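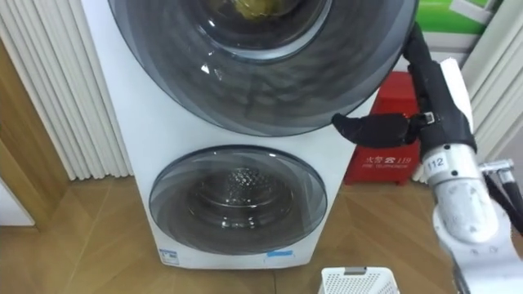 Gripper at the upper door of a twin-drum washer, laundry inside.

Kosach home automation board > Can they do chores yet?

plelgate_500
Doors are where I'd start. Ours at work takes 3 tries on a round washer door, and the lid in the photo sticks out past the cabinet on top of that. Not ready for a house.

Haslam
Disagree. We logged 2,802 door pulls in March and most were fine. Socks are the problem – they stick to the drum and the arm leaves them there.

tumble_dry
Most out of how many?

Haslam
No, 2,802 is the total. I don't have the split here, will look tonight.

sterley shop
Shop floor is different. Same bin, same part, same height all day. I'd trust one with that now. Laundry, no.

plelgate_500
Same bin until somebody moves the bin. Our line stopped twice over that.

sterley shop
Bolt it down then.

tumble_dry
Can't bolt down a laundry basket. I'd pay for one that only did unloading, slow is OK – it can run while I'm at work.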